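Why Is Fuzzy Stuff Fuzzy?

Run your hand over a table. Now run it over a stuffed animal. Totally different, right? I've loved that feeling ever since I was little, and last December I finally sat down to figure out what makes it happen.

Let's start with the table. Wood comes from a tree, and a tree is full of teeny tubes that carry water up from the roots. When somebody saws the trunk into boards, those tubes get sliced open lengthwise, and they show up as lines. We call the lines grain. They can be straight or wiggly, and if you tip your head you can sometimes follow one all the way across! Sanding rubs off the rough bits so your fingers slide right along.

Fuzz works the other way. A fuzzy cloth has lots of short threads that stick up from it like grass on a lawn. The threads are called fibers, and all of them together are the pile. (Yes, pile, like a pile of leaves.) My friend Amna Bugti sews toys, and she let me pull a loose fiber from a scrap. I could hardly see it!

Fine wood grain, and then some red fuzz:

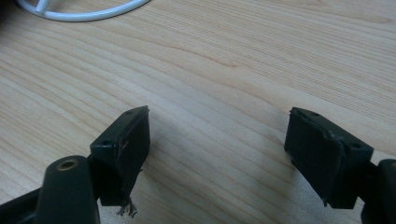
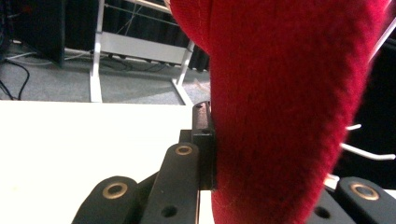
Want to try a test? Find a fuzzy pillow or toy and stroke it one way, then the other. One way feels smooth and the other way feels kind of prickly, and the color may even change a little. You're bending the fibers, so the light bounces off them differently. Amna draws pictures on her couch like this, with one finger. I tried it on mine and made a pretty good fish.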